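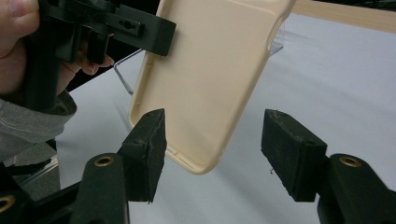

Remplacement de coques de téléphone livrées au mauvais modèle : délais et frais de retour

Rubrique : Achats et livraisons
Publié par Higinio Villaseñor, le 21 janvier 2025

Madame, Monsieur,

Je me permets de solliciter l'avis des membres de ce site au sujet d'une commande passée par l'association culturelle dont j'assure le secrétariat. Nous avons acquis auprès de la boutique en ligne Baltemska un lot de coques de protection destinées aux téléphones de service de nos permanents. La commande, enregistrée sous le numéro 2345, mentionnait expressément le modèle Derese dans sa version standard. Les articles reçus correspondent à la version large : l'appareil flotte dans la coque et l'ouverture prévue pour l'objectif ne coïncide pas avec celui-ci.

J'ai adressé une réclamation au vendeur par le formulaire de son site. Il m'a été répondu que les articles devaient être renvoyés à nos frais, dans leur emballage d'origine, et que le remboursement interviendrait sous la forme d'un bon d'achat. Or deux emballages ont été ouverts pour procéder à l'essayage, et l'association n'a aucun usage d'un bon d'achat.

Je souhaiterais par conséquent savoir si le vendeur est fondé à mettre les frais de retour à notre charge alors que l'erreur lui est imputable, et s'il peut nous imposer un avoir. Je précise que la facture est établie au nom de l'association et que le paiement a été effectué par virement.

Avec mes remerciements anticipés.

3 réponses

Clakedon

Bonjour,

La première vérification à effectuer porte sur le bon de commande. Si celui-ci désigne clairement la version standard et que le vendeur a expédié une autre version, il s'agit d'un défaut de conformité au contrat et non d'un simple changement d'avis de l'acheteur. Le vendeur est tenu de délivrer la chose convenue, conformément aux articles 1603 et suivants du Code civil, que l'acheteur soit un particulier ou une personne morale. Vous pouvez donc demander la livraison des articles commandés ou, à défaut, la résolution de la vente avec restitution du prix.

S'agissant des frais de retour, il me paraît difficile de soutenir qu'ils incombent à l'acheteur lorsque l'erreur provient de l'expéditeur. Il convient néanmoins de relire les conditions générales de vente acceptées lors de la commande. Le statut de votre association a ici son importance. Une association qui achète en dehors de toute activité professionnelle peut, selon les circonstances, être considérée comme un non-professionnel et bénéficier de certaines dispositions du Code de la consommation. Cette appréciation dépend toutefois des faits et je ne saurais la trancher à distance.

Quant à l'avoir, il suppose en principe votre accord. En cas de résolution de la vente, c'est le prix versé qui doit être restitué.

Je vous recommande de procéder par lettre recommandée avec avis de réception, en joignant la copie du bon de commande, la facture et des photographies des étiquettes figurant sur les emballages. Fixez un délai précis pour la réponse et conservez l'ensemble des articles en l'état. Il est préférable de ne rien réexpédier avant d'avoir obtenu un accord écrit sur la prise en charge du transport.

L'ouverture des emballages ne devrait pas vous être opposée, l'essayage étant le moyen normal de constater l'erreur.

Ciseo

Même difficulté en septembre avec un autre marchand. Remboursement obtenu après presque 3 semaines et plusieurs relances. Il faut insister.

Marthe_L

Bonjour,

Je complète la réponse de Clakedon sur un point pratique. Le formulaire de contact d'un site ne laisse pas toujours de trace à l'expéditeur. Si vous n'avez pas reçu d'accusé de réception, reprenez votre réclamation par courrier électronique en rappelant la date du premier envoi, et demandez les coordonnées du service compétent. Elles doivent également figurer dans les mentions légales.

Par ailleurs, le paiement par virement ne permet pas de recourir à la procédure de rétrofacturation proposée pour certaines cartes bancaires. En l'absence d'accord amiable, il vous restera la possibilité de saisir un conciliateur de justice, dont l'intervention est gratuite. Le point d'accès au droit le plus proche de votre siège pourra vous indiquer ses permanences.

Veillez enfin à ce que le courrier soit signé par une personne habilitée à représenter l'association selon ses statuts. Une réclamation signée par le secrétariat sans délégation peut donner lieu à des échanges inutiles.

Commentaire de Higinio Villaseñor

Je vous remercie de ces précisions. Le bon de commande porte bien la mention « standard ». Le courrier recommandé sera soumis à la signature de notre présidente avant envoi.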